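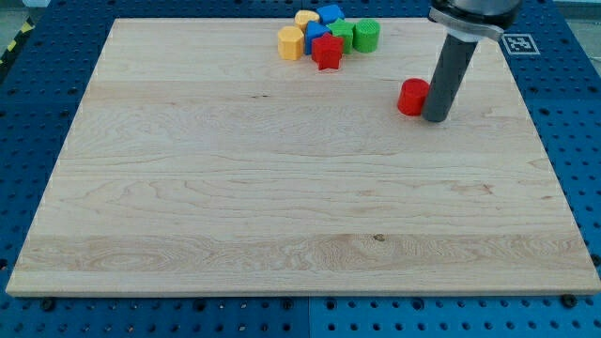

Ticket 1909: Push episodes rejected at ingest, block separation set
Site: Clarnham
Reported by: collection floor
Opened: May 18, 2026
Component: Dedari recorder, tabletop pushing station
Severity: medium
Status: monitoring

Symptom
Ingest rejects episodes with "action/state skew over limit". Instructions are of the type "move the red cylinder away from the group" or "push the green star to the left edge". Video plays back normally. In the rejected files the logged tool position trails the commanded position by more than the 90 ms limit. Short episodes pass. Long ones fail toward the end.

Environment
Eight-block set: stars, cylinders and other prisms in red, blue, green and yellow. Straight cylindrical tool, maple board on the perforated bench. Okby labeling client on the operator PC. Target for this task family is 1000 accepted episodes.

Steps taken
1. Restarted recorder. No change.
2. Rechecked board pose against the fiducial marker. Within tolerance. Ruled out calibration, as a pose error would not grow with time.
3. Swapped the network cable between arm controller and recorder host. No change.
4. Recorded a 300 second idle episode with the arm powered and no operator input. Timestamps drift steadily from the first minute.
5. Compared clocks. Controller was syncing to the site server. Recorder host was running free. Time sync service had been disabled by the last Softić driver update.

Cause
Recorder host clock not synchronized. Skew accumulates within an episode because the recorder zeroes the offset only at episode start.

Fix
Re-enabled time sync on the host and pinned the service in the startup config. Repeated the idle recording: skew flat, well under limit.

Open items
- Rejected episodes are not deleted. The drift looks linear, so a correction script may recover them. Do not relabel until that is decided.
- Okby shows rejected episodes as "complete" in the operator view. Separate ticket needed.
- Add a clock check to the start-of-shift list.
- Ticket stays open until the June driver update has been installed and the idle test repeated.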